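Equipment Planning Report, Sorting Cell
Prepared for Vasanthi Kodikara, Romness Fund
Period ending August

We've had a really good stretch, and I'm glad to say the equipment plan is now far enough along to put real prices next to most lines. The short version for your board: the arm stays, the gripper question is nearly settled, and we'd like to move some money from spares into cable management.

When we applied, we set aside 2,000 dollars for "cell accessories" without knowing much about what would go in there. Now we do! The team has logged 491 pick attempts on mixed household items, and going through the log together was the most useful afternoon of the whole project. Almost every stoppage we wrote down traced back to something cheap (a clamp, a hose, a connector) and very few to the big-ticket items.
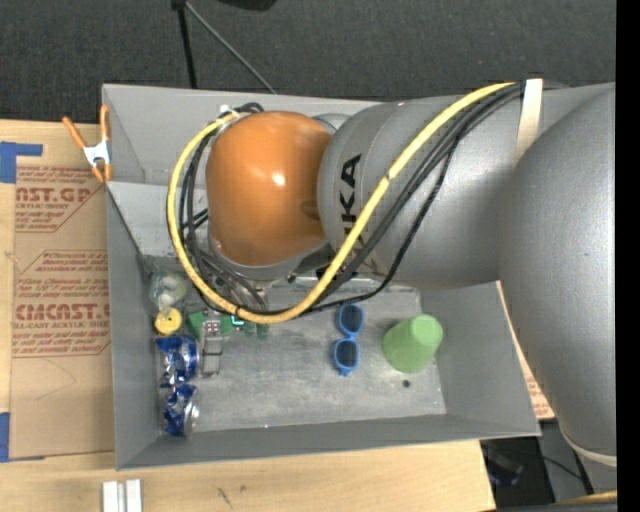 Cable dressing is the line I'd most like you to look at. We priced a proper dress pack from Twal and a simpler sleeve-and-bracket kit from Avomlow, and the Avomlow kit comes in 300 dollars under. At the moment the yellow cable and the black bundle hang in a wide loop around the orange cover, with ties and a strap holding them to the arm, and a strand can sag down over the bin. Either product would bring all that in close, and I'm leaning toward Avomlow.

The gripper is next. Trisari lent us two sets of fingers, and the softer set did so much better on crushed cans and sunglasses that we'd like to buy it outright. Their quote holds for 10 weeks. Thin clear plastic is still hard going for both sets, so I've left the suction add-on in the plan as a maybe.

We also want a fixed mount for the bin. It's a small cost and would save us re-teaching positions after every cleanup.

Requests for this period:
Approve the move from spares to cable management
Approve the purchase of the Trisari soft fingers
Hold the suction decision until the next report

Lead time on the bin mount is still missing from the attached sheet. I'll send it over as soon as the shop gets back to me.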